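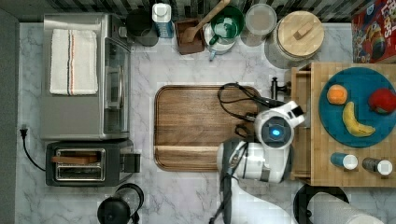
20th May
By Fahad Rizvi

Breakfast and the First Bell: What Students at Wodavcombe Eat Before Class

My question was whether students who skip breakfast are later to first period. I picked it before learning how few people want to discuss breakfast at 7:45 in the morning.

I handed out a one-page survey and got 81 back. One was filled in entirely with drawings of eggs, and I counted it as a yes. Of the rest, 23 students said they had eaten nothing that day and 19 said they had eaten on the bus, mostly toast or a granola bar. Two wrote "coffee" and underlined it.

The no-breakfast group was late a little more often, but so was everyone who rides the Danladi bus, and that bus is late whether or not its passengers have had cereal. I should have asked about the bus on the survey. I asked about favorite jam instead - strawberry won easily.

Ms. Indano suggested I compare weekday and weekend habits. Weekend breakfast seems to happen at noon, and my survey had no box for that.

If I run this again in June I will add a bus question, drop the jam, and have people write down what time they woke up. I would also print the survey on paper that does not look so much like the lunch menu, as several copies were thrown away on sight.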